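The Paper Cubes

Mereana Fairweather folded the yellow one first, on the bus home from Porach, with the sheet pressed against her knee. It came out a little crooked. She kept it anyway and put it in her coat pocket with her keys.

Her father had taught her the fold in February, when he was still up and walking around the kitchen. You cut the card, scored it with a butter knife, and tucked the tabs in without glue. He had made them for the shop at Bruvero for 19 years, to hold buttons. By the end he could do 90 in an afternoon and listen to the ball game too.

She made the blue one at his table that night while he slept. The pink-red one took three tries.

In the morning she cut three pieces of white paper and laid them out on the dark mat. She wrote HOME on the biggest one and drew a box around it. The other two got a 1 and a 2. Her father came in wearing his robe and sat down.

"What's the game?" he said.

"You tell me. They all start at HOME."

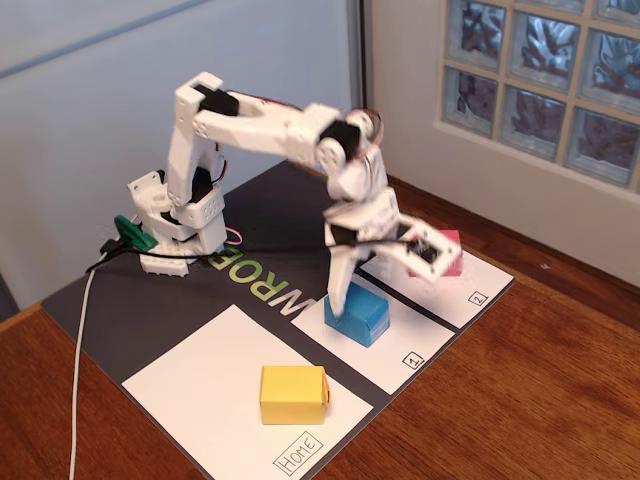

He watched for a long time with his hands in his lap. The light through the glass blocks was gray and then a little blue.

"Yellow's still home," he said.

"Yellow's the crooked one."

"Leave it there, then." He pulled the card stock toward him and felt along the edge of the table for the knife. "You scored it too deep - give me a sheet."

She gave him two.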